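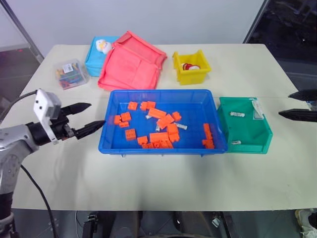

Photo: Flora Tennant, Student Robotics Program

Student Team Advances Sorting Project Ahead of Spring Showcase

The Student Robotics Program is pleased to report on the progress of its two-arm sorting project, which will be presented to families and staff on Apr 30, 2024. The project, known to its members as Zisa, asks students to program a pair of robot arms to pick up orange building blocks from a shared blue bin. The blocks vary in size and are left in loose piles, so the arms must deal with pieces that lean on or touch one another.

Enrollment in the program stands at 17 students this term, divided between the software group and the hardware group. Both groups report to faculty adviser Arnel Dizon, who has led the program for 8 years. Work on Zisa began in the fall with a single arm. The second was added in March, after the program received a grant of $2,000 from Vendance toward parts and bench repairs.

The addition of a second arm changed the nature of the assignment. Students had to decide which arm should move first when both are assigned blocks in the middle of the bin, and how far each should withdraw before the other begins.

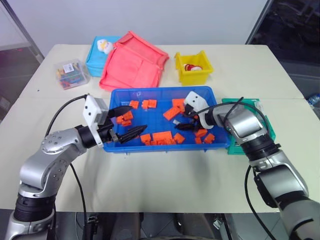 The software group settled on a turn-taking rule, under which the arm nearest to a chosen block has priority and the other holds its position. The rule was adopted after almost 10 sessions of trials. A second version, in which both arms may work at once if their blocks are far enough apart, is now being tested.

"The students keep a written log of every missed grasp, and they read it together before they change any code," Mr. Dizon said. "Their questions have become much more precise since the start of the year."

The hardware group has given its attention to cable routing and to the wear on the gripper fingers. Its notes will be shared with the robotics club at Skorncombe, whose members plan to build a similar bench in the coming school year.

The showcase will be held in the Ntuli Building and will include a short talk by each group, followed by time for questions. Guests are asked to remain behind the marked line while the arms are in motion. Students who wish to join the program next term should collect an application form from Ms. Tennant in the program office. No earlier experience with programming is required.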